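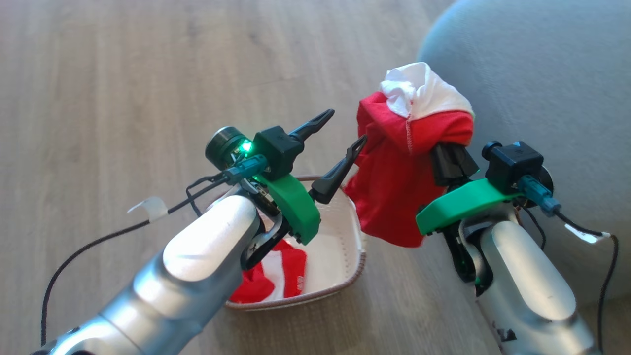

Two-armed laundry robot takes shape in Stovport workshop

Aug 6, 2021

A pair of members at the Pemesley shared workshop in Stovport have built a two-armed robot that picks clothes up one piece at a time, and they plan to show it to other members later in August.

Tekle Negash and Tsehay Hailu call the machine Miranda. It has two arms, each ending in a gripper with two black fingers and carrying its own small camera on a green 3D-printed bracket. The two work on a wood floor with a shallow fabric basket between them, using a set of red and white clothes that Hailu bought for the job.

The brackets took longer than anything else, according to Negash. The first version held the camera too far forward, so the fingers blocked part of its view when they closed. The one now in use is version 49. It curves down the side of the wrist and keeps the weight close to the joint.

"Most of those were small changes – a screw hole moved over, a thicker corner," Negash said. "I stopped keeping the old ones in the end. They filled a drawer."

Cables were the other problem. Each camera has a cable running back from the arm, and in early sessions the two were mixed up more than once when the machine was put away. Both now carry a white tape tag.

Hailu wrote the control program, named Gradeo, and runs most of the sessions. The arms are moved by hand controls at first, and the recorded movements are then used to teach the program. She has kept 107 recordings so far and wants 200 before she lets it work on its own for a full basket.

Clothes are harder to handle than blocks or cups, she said, as a shirt never lies the same way twice. A gripper that closes on a single layer often loses it, and one that closes on too much can bring up the piece underneath as well.

"Red on white helps me when I look back through the recordings," Hailu said. "Dark socks will have to wait."

The workshop has given the pair the use of a corner of the upstairs room for 3 months. Members who want to try the hand controls can put their names on the sheet by the stairs. Sessions are kept to two people at a time, and the floor around the arms must be clear before the power is switched on.

Negash said the bracket files will go in the workshop's shared folder once the mounting holes are final.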